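3. How Celebrity Health Stories Are Updated

3.1 Handling of the first report

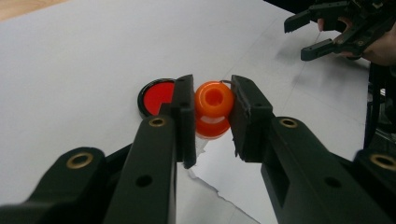 Figure 2. Small orange object held between two black gripper fingers.

The first report of a public figure's illness is usually short. It gives the name, the hospital if it is known, and one line on the person's condition. Most of what readers later remember about the case comes in afterward, as the same page is edited or as new pages are added beside it. This section deals with those later changes.

We worked from the archive of Cikbridge, an entertainment news service that supplies text to smaller sites. The archive keeps every saved version of a page, including versions that were live for only a few minutes. From it we drew 2,000 page versions belonging to 500 separate stories. A story was included if it concerned a performer, host or musician who had been admitted to a hospital, and if the first version was published before any statement from the family or a representative. Stories on planned surgery were left out unless the stay ran longer than had been announced.

Each version was read by two coders, who marked every sentence that spoke to the person's condition. They recorded who the sentence was credited to, and whether the wording had changed from the version before. Where the coders disagreed, they went over the sentence together and settled on one code. Sentences on career history were marked separately and are not discussed here, though in many stories they made up the larger part of the page.

3.2 Words for condition

The words used in first reports were few. "Stable," "serious," "resting" and "recovering" covered most of them. Hospitals use some of these terms in a fixed sense, but the pages seldom did. "Stable" in particular was used both for patients who were said to be improving and for patients whose condition had simply not been updated. In several stories the word stayed in the headline after the body of the text had moved on to something worse.

Later versions tended to add words of pace, such as "slowly" or "steadily." These were more often credited to an unnamed friend than to a doctor. Once such a word had entered a story it was rarely taken out again, even where a family statement gave no support for it. Editors appear to have treated the earlier wording as settled and placed the new statement underneath.

Family statements were quoted in full when they were short. Longer ones were cut, and the part most often dropped was the request for privacy. Thanks to fans and to hospital staff were usually kept.

3.3 Corrections

We counted as a correction any change that reversed a statement of fact, whether or not the page carried a note saying so. Marked corrections were uncommon. The usual practice was to replace the sentence and change the time at the top of the page. Client sites that had taken the earlier text did not always pick up the change. On Stougaard, a site that republished Cikbridge copy by hand during the study period, the first version was often the only one that ever appeared.

Thirty of the stories were also followed on Cemell, a message board for television viewers - these were chosen for having a long thread that began on the day of the first report. Posters there quoted the early version well after it had been replaced. Some noticed the difference and pasted both texts side by side, and in those threads the later posts relied mainly on the newer version.

The archive does not show who made an edit or what the editor had been told. A sentence may have been changed on new information, or to fit a house style, and the two look the same in the saved text. Interviews with desk staff would help here, and we return to this in Section 5.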